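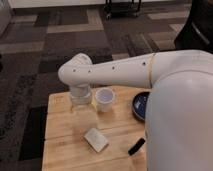

The arm at the Oltlow shared workshop, with its gripper over a clear container and a paper cup alongside.

Workshop News | Robotics & Automation

Oltlow members begin tabletop trials under Sani project

PLERTON, 06/03/2021 — The Oltlow shared workshop has opened the second stage of its Sani project, in which members set up and program a robotic arm to handle common household items on a table. The work is led by Damián Medina, a member of the workshop and the author of the project plan.

The first stage covered the mounting position, the wiring and the stop switch. Members also wrote a small control program, called Zivell, which stores arm positions by name and plays them back in order. A session can be repeated from the same starting point without entering each position by hand.

The second stage concerns grasping. Cups were chosen for the opening sessions because they are easy to replace and come in several materials. A clear cup presents a particular difficulty to the people setting the positions, as its rim is hard to make out against wood. Members have been asked to approach from directly overhead and to lower the gripper in small steps until the height has been agreed on and saved.

"We would like a new member to be able to sit down, load a saved sequence and understand every move in it," Mr. Medina said. "Speed is of no interest to us at this stage. The arm should go where the sequence says it will go, and the person at the keyboard should know what comes next."

The workshop has logged 506 grasp attempts under the project to date. Each entry records the item, the saved position used and the result, along with any remarks from the member in charge. Attempts that end with an item tipped over are kept in the log and are reviewed at the monthly meeting.

Items are set out again between sequences, and their positions on the table are changed on purpose. The current set includes a paper cup, a clear cup and an orange carrot — the last of these selected for its taper, which calls for a different grip height at each end.
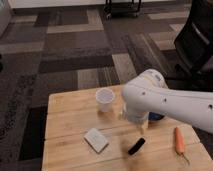
Access and next steps

Sessions are open to all members who have completed the safety briefing. No more than three people may work at the table at one time, and one of them must remain at the stop switch while the arm is powered. Booking is by the sheet at the front desk. Almost 26 members have taken the briefing so far, and further dates will be posted as space allows.

The third stage, planned for September, will add sorting. Members will write sequences that move items from one side of the table to the other in a fixed order, using positions already stored in Zivell. The program files and the session log may be copied by any member for use at home.

Questions about the Sani project may be left for Mr. Medina at the Oltlow front desk.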